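4.2 Rules for keeping and rejecting recordings

The first guideline used at Skeddale was a single page and left most decisions to the operator. We replaced it after the pilot, when the two sites, Skeddale and Lukcombe, were found to be rejecting recordings on different grounds. The revised rules apply to both.

An operator holds the gripper by hand and carries out one task per recording. Recording starts with the fingers open and clear of the cloth. No recording may run longer than 60 seconds. If the fabric leaves the table the operator stops and begins again, and the failed attempt is kept under a separate label. The lens is wiped every 5 recordings.

Motion blur caused most of the disagreement. Lukcombe had been discarding any recording with a blurred view in it, which removed nearly all the quick approaches. Under the revised rules blur alone is not a ground for rejection, provided both fingers can be made out and the target item can be told from what it lies on. Of the 3818 recordings made under the revised rules, around 3000 were kept.

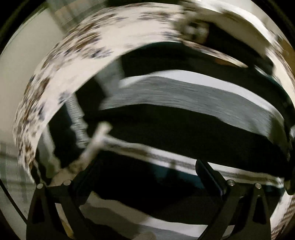 Figure 3. Approach to a striped fabric item on a patterned cloth. Heavy motion blur, both fingers visible; acceptable under the revised rule.

Begović objected in review that a rule based on what a person can make out will drift as reviewers get used to poor material, and asked for a fixed sharpness threshold instead. We tried one with the Heletti toolkit. It rejected sharp recordings of plain dark cloth, so we kept the written rule and added a second reviewer for disputed cases.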